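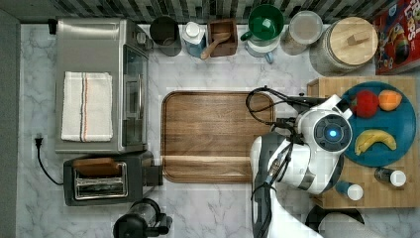
Subject: Re: [gazetteer-data] Wrong population and UTC offset for Saithong
Date: October 23, 2018

On the list, a subscriber wrote:

> The page for Saithong gives 3035 inhabitants and lists Udura as a
> "larger city nearby". Udura has 500 people at most. The local time
> is also an hour ahead of what it should be. Is this a problem in
> the source file, or does the page generator do it? I am using the
> August export.

There are two separate problems, and only one of them is in the source file.

1. Population. The figure 3035 is correct for the district of Saithong. The town has its own record, but the population field in that record is empty. When the field is empty, the generator takes the value from the parent district. It should print nothing. I have changed this in the test branch, and 31 other places now show a blank where they used to show a district figure.

2. Nearby places. The list is built by distance first and size second. The size filter drops anything under 2000, but it runs only if the record has a population value. Udura has no value either, so it passes the filter. The same fault puts Flomness on the page for Ovaseo. If you have a source for the 500, please send it and I will add it to the record with a reference. I would prefer a census table to a travel site.

3. Time. The offset is stored as a fixed number in the August export. The zone name next to it is right. If your program reads the name and looks up the offset in its own zone table, you will get the correct local time. If it reads the number, you will be an hour off for part of the year. The number column is kept only for old scripts – please do not use it in anything new.

I also checked the coordinates while I had the record open. Latitude and longitude for Saithong point to the district center, well north of the town. That moves every distance on the page by a few miles. I have not corrected this yet, as the town record needs a point that can be traced to a map we are allowed to use. 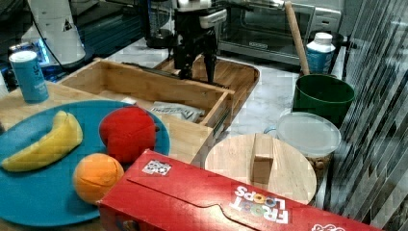 Plate with toy fruit and a Froot Loops box on the counter.

Until the next export is out, the simplest fix on your side is to skip any place where the population source column reads "parent". In the current file that column is number 14 if you count from one. The header line in the readme has it in the wrong position, so go by the data and not the readme.

Please report further cases under this subject line, with the record ID and the export month.

Gazetteer data maintainer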